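Support ticket: Trindine walker set, left knee won't hold a pose
Status: Open, waiting on parts
Product: Trindine Walker, Kavanagh edition, collector scale
Bought from: Stalau online store

Hi there! Me again, I'm the one who wrote in through the chat box and got told to open a proper ticket, so I'm doing that now and putting everything in one place. Sorry for the length.

I collect the Brenden line, mostly the walkers and a few of the pilot figures that go with them. The Kavanagh edition turned up in April and I was thrilled with it. Paint is great, the decals went on straight (for once in my life), and the cockpit hatch shuts with a proper click. The trouble is the left knee. It's got the ratchet joint inside, same as the right one, but the left only catches on the first notch and after that it just slides. Put the figure in any kind of crouch and it sinks to one side in a few minutes. It's fallen off the shelf twice and I'm getting nervous about the antenna.

What I tried before writing in:

Took the leg off at the hip and put it back on. No change.

Worked the knee back and forth a bunch to see if there was paint in the joint. It got a tiny bit looser, if anything.

Swapped the lower legs over, left to right. The slipping stayed on the left side, so I'm pretty sure the bad bit is up in the thigh and the shin is fine.

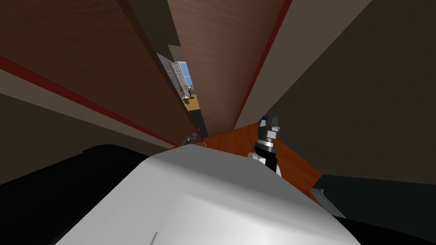 Is it safe to open up the thigh to get a look at the ratchet?

Opening it is fine as long as you stick to the 2 screws on the inside of the thigh and leave the outer armor panel alone. That panel is glued at the factory and the tabs snap if you pry it, and a snapped tab isn't covered. Keep the screws in a cup, they're different lengths.

Update, same evening, 9 pm or so

OK, that was really helpful, thank you! I got both screws out and the inner half came off with a bit of wiggling. There's a little toothed wheel in there and a springy plastic finger that's supposed to press against it. On mine the finger is bent away from the wheel, so it touches the first tooth and then misses the rest. I opened the right thigh to compare (I know, I know) and over there it sits snug against the wheel the whole way round.

I tried bending the bad one back very gently with the end of a toothpick. That worked for maybe ten clicks of the knee and then it went soft again. I didn't want to push my luck, so I closed everything up. The figure is standing straight-legged for now, with the blaster stand propped behind it.

Just so it's written down somewhere, the box says 300 on the sticker by the barcode. I thought that was the edition number, but a guy on the collector board says it's the batch and that other people with the same sticker have had soft knees too. Over 9 people in that thread now! Could you check that on your end? If it's a batch thing I'd rather have the newer part than another one out of the same bin.
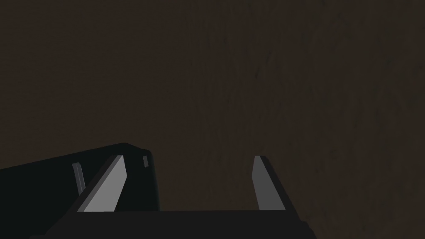
The other thing I wanted to ask about is the replacement itself. I was offered either a full exchange or a spare thigh, and I'd much prefer the spare thigh. I've already done the decals and a light wash on the armor, and I really don't want to start over on a fresh one. If the spare comes unpainted that's no problem, I'll just move my outer shell across – unless the glue makes that impossible, in which case please tell me before you ship it.

Reply from Stalau support

Thanks for all the detail. We've put in for a spare left inner thigh with the ratchet already fitted. You won't need to touch the outer armor, the inner half swaps on its own using the same screws. We've passed the batch question to the Trindine parts team. Parts usually go out in 3 weeks. Please keep the old piece until the new one is on and holding.

My reply

Perfect, that's just what I was hoping for! I'll hang on to the old piece. One small thing, could you throw in a spare long screw if there's one lying about? Mine has a slightly chewed head now, which is my own fault for using the wrong driver. I'll post back on this ticket once the part is in and I've had it in a crouch overnight.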